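We use cookies to remember your font size and very little else. Accept | Manage settings

Bottle cap
Last updated in October

A bottle cap is a small object whose job is to keep the inside of a bottle inside. It does this by pressing a soft liner against the rim, or finish, of the bottle. Caps are among the most widely made things on earth and among the least looked at, except by collectors, who look at them a great deal.

Before the cap there was the cork, which worked well for wine and badly for anything with bubbles. Makers of fizzy drinks spent much of the 19th century trying to find something better. They tried glass marbles, rubber discs, wire loops and stoppers that had to be hit with the palm. A fair number of these kept the gas in. Fewer let the customer get at the drink, and several let the customer get at it all at once.

The crown cap, patented in the United States in 1892, settled most of the argument. It is a shallow metal disc with a pleated skirt, crimped under the lip of the bottle by a machine. Early crowns were lined with cork, so the old material was not so much beaten as given a smaller office. Plastic liners later took over. The crown also created a need for the bottle opener, an object that every household owns and cannot find.
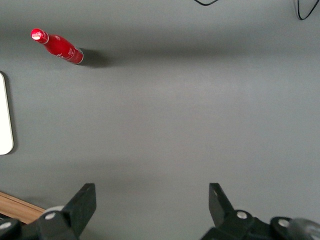
Naledi Jacobs
Contributing editor, packaging and household goods

Metal bottles came to the drinks shelf much later than glass ones. Aluminum is light, chills quickly and does not shatter when dropped, though it dents and remembers. Many aluminum bottles borrow the outline of older glass designs, curves and all, on the theory that people like to hold what their grandparents held. Depending on the maker, they may be closed with a crown or with a threaded cap.

The threaded cap, or screw cap, has its own long history. It appeared on jars in the 1850s and spread to spirits, medicines and, after decades of muttering, wine. Most now carry a tamper band, the ring that breaks when the cap is first turned. The band is supposed to break cleanly. Sometimes it spins along with the cap instead, and the drinker is left to settle the matter with a kitchen knife.

A twist-off crown is a compromise between the two. It looks like an ordinary crown but sits on shallow threads, and can be removed by hand. Telling the two apart by eye is difficult, and many people have learned the difference through the skin of the palm.

Collecting caps is a modest hobby with immodest storage needs. Collectors prize caps that were never crimped, which strikes outsiders as preferring stamps that were never mailed (stamp collectors see no problem here). The Rumlow list, a typed guide passed among American collectors, sorts crowns into 56 families by liner and skirt. It places the short-lived Gritwood ginger beer crown in 2 of them, and letters on the subject continue.

Comments

prisix_fan: My uncle had over 15 shoeboxes of these in the garage. My aunt parks outside.

Juška: The Gritwood belongs in one family. The liner was changed, the cap was not. I have written in before.

dell_r: Came for how to get a stuck screw cap off. Did not find it. Stayed anyway I guess

Get our household history newsletter. Enter your email to subscribe.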